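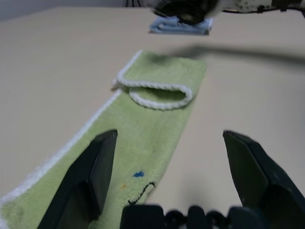
Figure 1. Wrist view over the green towel, fingers open, with the second arm at the blue cloth.

Thursday, July 2, 2026
By Obinna Ekwueme and Judit Dudás

3. Keeping the cell running

Our project was meant to be about folding towels. By March it was about screws. The Torham cell has two arms and one table, and each wrist carries a small camera that needs to stay exactly where it was put. Ours had other plans.

The left wrist mount crept round a little with every long session. We lost a week blaming the software, mostly Murali's, until Piret put a spanner on the bracket and got half a turn out of it. Murali has been gracious about this – so far.

The routine we settled on takes 30 minutes:

Check both finger pairs for play and wipe the inner faces. Terry lint gets everywhere.
Tighten the camera bracket and redraw the paint mark across the bolt.
Run the arm through its full reach and watch the cable for snags.
Open the fingers fully and compare the wrist view with the saved one.

We repeat it every 200 folds. The log stands at 1,373, and the bracket has been retightened twice under the new routine. The spare fingers are still on order, and the drawer labelled "spare fingers" contains tape.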